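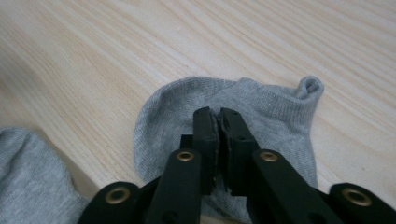 Selico Liner Sock, Low Cut, Gray

Item 133-LC. Sold by the pair or in cartons of 40 pairs. Made for Selico by Breneck.

The 133-LC is a light ankle sock for use under work shoes and low safety boots. It can be worn alone or as a liner beneath a heavier sock. The yarn is a cotton blend with a small share of elastic in the cuff and arch. Color is heather gray only. Black was dropped from the line in October and remaining stock is sold under the old item number.

Specifications

Cuff: single layer, ribbed, ends below the ankle bone
Toe: flat seam, machine linked
Heel: shaped, same weight as the foot
Arch: elastic band, full round
Sizes: S, M, L
Pack: one pair, paper band
Carton: 40 pairs, one size per carton

Sizing

Sizes S and M overlap. Buyers between the two should take the M if the sock will be washed hot. The L does not change much in the wash after the first cycle. Mixed cartons are not offered. Orders for three or more cartons can be split by size at no charge, provided the split is written on the order form and not sent later by phone.

Care

Machine wash warm, inside out. Tumble dry low. No bleach. Fabric softener coats the yarn and slows the uptake of sweat, and should be left out. Shared laundries should use the mesh bag (item 900) - it holds up to 3 pairs and keeps sizes together through the dryer.

Wear testing

Samples are run on the Grerkitz abrasion table at the Montoya plant. A lot is passed when no sample shows a hole at the heel or toe at the end of the set run. Failed lots are sold as seconds without the paper band. Test sheets are kept by lot number and can be had on request from Remedios Gallardo in the test room. 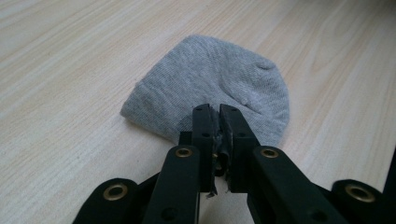

Selico Work Hosiery, Issue 3, page 40

Storage

Keep cartons flat and off the floor. Loose pairs should be laid flat or folded once. Rolling one cuff over the other stretches the rib and is not advised for stock that will sit for a season.

Returns

Unworn pairs with the band in place are accepted for credit. Opened cartons are credited by the pair. Claims for short count must give the lot number printed on the carton end. Send claims to Montserrat Toledo, Orders.

Related items: 134-CR (crew height), 900 (mesh wash bag)

Page revised 3/27/18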